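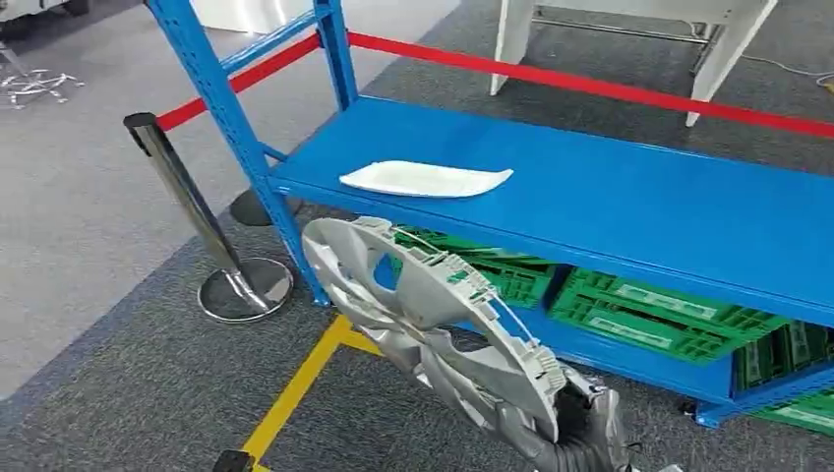
Figure 3. Head camera view during a place trial: wheel cover held in the gripper in front of the blue shelving unit, green crates on the lower level.

4.2 Placement planning under partial occlusion

The planner takes as input the current joint state, the pose estimate of the held part and a surface map of the shelf. It returns a joint trajectory that ends with the part resting on the upper deck, or a failure code. We describe the surface map first. It was the source of most of the changes between the first release of our planning stack, Woveo, and the version used in this paper.

The surface map is built from the head camera only. Each deck is modeled as a single plane with a polygon boundary, and items already on the deck are stored as raised regions inside that polygon. The tray on the upper deck in Figure 3 is one such region. We do not try to recognize what is lying on a shelf. Any region that stands above the plane is treated as blocked and is grown by a fixed margin before the planner looks for free space. A low, pale part on a flat painted deck is a hard case for depth sensing, and the height threshold had to be lowered to catch thin parts. The cost is a larger number of false regions near the front lip, where the depth reading is noisy. These are removed with a filter that drops any region touching the lip unless it persists across consecutive map updates.

A held part raises a second problem. The wheel cover hides a large share of the area just beyond the gripper, including part of the lower level. The first version of the map marked hidden cells as free if they had been free when last observed. This let the planner route the elbow through space that it had no current view of. In the present version each hidden cell carries an age, and the cost of passing through it rises with that age until it reaches the cost of a blocked cell. The arm may therefore cross a region it saw a moment ago, but it has to look again before using a region it has not seen for some time. When no path exists below the cost limit, the planner requests a short sideways motion of the held part to uncover the cells in question, then replans.

The openings between the spokes of the cover need separate treatment. Depth points that fall inside an opening belong to the background, and a simple segmentation by distance splits the part into several pieces. We fit the outer ring first and assign everything inside it to the part for collision checking, while points seen through the openings are still passed to the surface map. The collision model is therefore a solid disk with thickness. It is slightly too large, and it rules out some placements that would in fact be possible, but we found no task in our set where a finer model was needed.

4.3 Wrist view and local correction

The head camera is used until the held part is within the approach distance of the deck. From there the controller, Somley, takes over and runs on the wrist cameras and the joint torque estimates. Each wrist camera is rigidly mounted, so parts of the hand and of the arm are always present in its view. These must be removed before any feature is tracked. A fixed mask is not enough, as the linkages of the gripper move with the opening width and other arm segments can cross the view during two-arm motion.

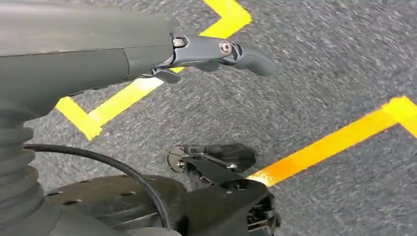 We render the mask from the joint state at each camera time stamp instead. The rendered outline is widened by a small border to cover timing error, and cables are handled by a separate hand-drawn zone, as their shape is not part of the kinematic model. What remains after masking is usually floor or shelf. The carpet has a fine speckle that looks rich in texture but gives unstable matches as soon as the wrist moves quickly, when blur removes most of the contrast. Tape edges survive blur much better. The tracker therefore ranks straight, high-contrast edges above point features and falls back to points only when fewer than 2 usable edges are in view.

Edge tracking alone leaves motion along the edge direction unobserved. Corners in the tape fix this when they are visible. When they are not, the filter holds the last estimate in that direction and increases its variance, and the controller lowers its speed limit to match. The behavior is plain to see in the logs as a slow stretch between corners, and it accounts for up to 21 percent of the time spent in the local phase.

Masks, edge lists and filter states are written to the run log together with the raw images, so a trial can be replayed through a changed tracker without the hardware. The replay tool was written by Amado Dimaculangan, and the labeling of failure codes was done by Rowena Dela Peña. In total 498 trials were logged with both map versions loaded, one in control and the other running passively on the same input. All comparisons in Section 5 use this set. Trials stopped by the operator are kept and carry their own code, and they are reported apart from planner failures.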